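14 de mayo de 2026. Cuaderno de taller, banco de humedad

Sigue la deriva en el higrómetro capacitivo de la cámara Darkunska. Lectura inicial tras el arranque: 3.910 cuentas con el aire de la sala, estable. Al cerrar la cámara con la sal saturada de cloruro de sodio la señal sube bien, pero no llega a meseta. Refugio Sandoval sospecha de la junta de la tapa; yo sospecho del filtro sinterizado, que lleva puesto desde la campaña de Unddale.

Desmontada la tapa. Los tornillos son Allen y uno tiene la cabeza algo redondeada. Pedir repuesto.

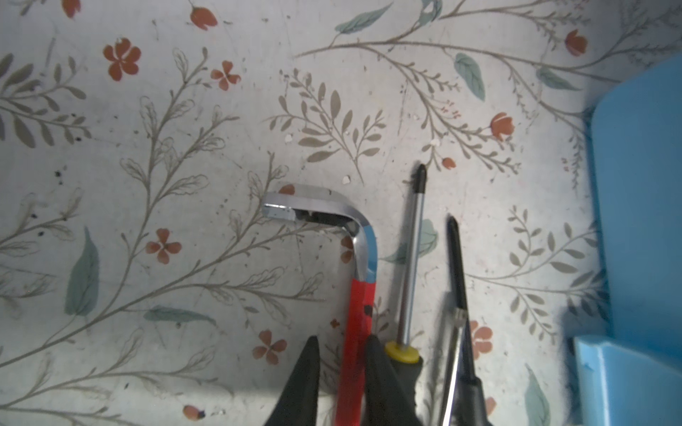 Llave Allen roja y destornillador sobre el mantel de flores.

Junta: sin grietas, con aplastamiento permanente en el lado de la bisagra. Se gira media vuelta y se vuelve a montar con grasa de silicona, película mínima. Apriete en cruz, en 3 pasadas.

Segunda prueba con la misma sal. Espera de 12 minutos por punto, como en el procedimiento de Zatemmont. La pendiente final baja, pero sigue sin ser nula. Queda descartado que la junta lo explique todo.
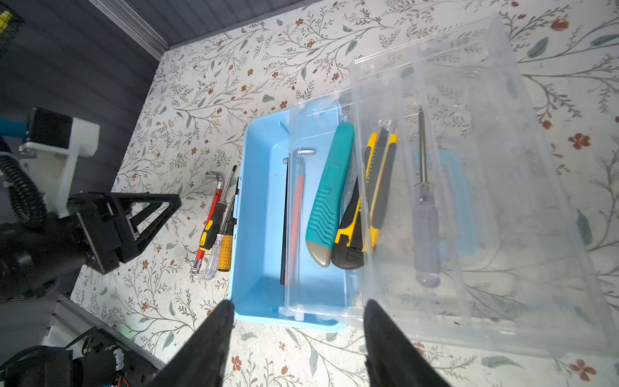 Filtro: se cambia por uno nuevo del lote Panyasiri. El viejo se guarda en bolsa con etiqueta, sin limpiar, para mirarlo al microscopio. Con el nuevo, la respuesta es visiblemente más rápida en la subida. En la bajada hay histéresis todavía; falta repetir con cloruro de magnesio antes de dar un valor.

Haris Sethi pregunta si se puede corregir por software. De momento no: la corrección taparía el defecto y en junio hay que entregar la curva sin ajustar.

Pendiente:
Preparar sal nueva, la actual tiene poco sólido en el fondo.
Repetir la serie de 9 puntos, subida y bajada.
Anotar la temperatura de la cámara en cada punto (hoy solo al principio y al final).
Preguntar a Refugio por la junta de recambio.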